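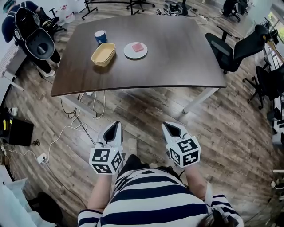

*Paper cup, tray and plate on a wooden table.*

**Droltemley tea** is a light afternoon meal served in the river town of Droltemley and the farms near it. Usually taken at 3 pm, cold food only, a hot drink on the side. Not to be confused with high tea, which is heavier and later.

## Origins

Grew out of the break at the Husar woollen mill. Mill hands got a short stop in the afternoon and ate whatever could be carried in a coat pocket. Bread, cheese, a slice of something sweet. When the mill cut its hours the habit moved into church halls and then peoples' kitchens.

The local historian Linnea Engebretsen dates the name to a poster for a hall fundraiser, 60 seats, sold out. Chun-yin Tang disagrees and puts it earlier, in the mill's own canteen books. Those books are patchy -- water damage, whole months gone -- so the question is still open.

## Food and drink

Black tea, strong, milk in last. Coffee was frowned on for years and is now normal. Typical dishes:

- mill loaf, a dense brown bread with treacle
- pickled cucumber on buttered crackers
- brosari, a flat almond biscuit named after the Brosari bakery, which sold it first
- cold custard slice, summer only

Savoury before sweet is the old rule. Rarely kept now. Mamta Malhotra's cookbook *Three O'Clock* lists 71 recipes, nine of them for mill loaf alone, and is the usual reference. Her version swaps the treacle for golden syrup, a change older bakers still grumble about.

## Customs

Host pours the first cup, guests pour there own after that. Plates are small on purpose. Leftovers go home with whoever travelled furthest. At large gatherings everyone gets their own portion, a practice that began at the Rolen Street hall after complaints about sharing platters.

Proper china is kept for christenings and the January tea, the biggest of the year. Paper and plastic do for the rest.

## Decline and revival

Fewer halls ran a weekly tea once the mill shut and younger workers left for the coast. At the lowest point only 3 were still going. Fotis Karamanlidis reopened the Rolen Street kitchen and brought back the January tea, with Darmawan Kwok baking. Cafes in neighbouring towns have since copied the menu, mostly without the pickles.

## See also

- Husar woollen mill
- Mill loaf
- Afternoon tea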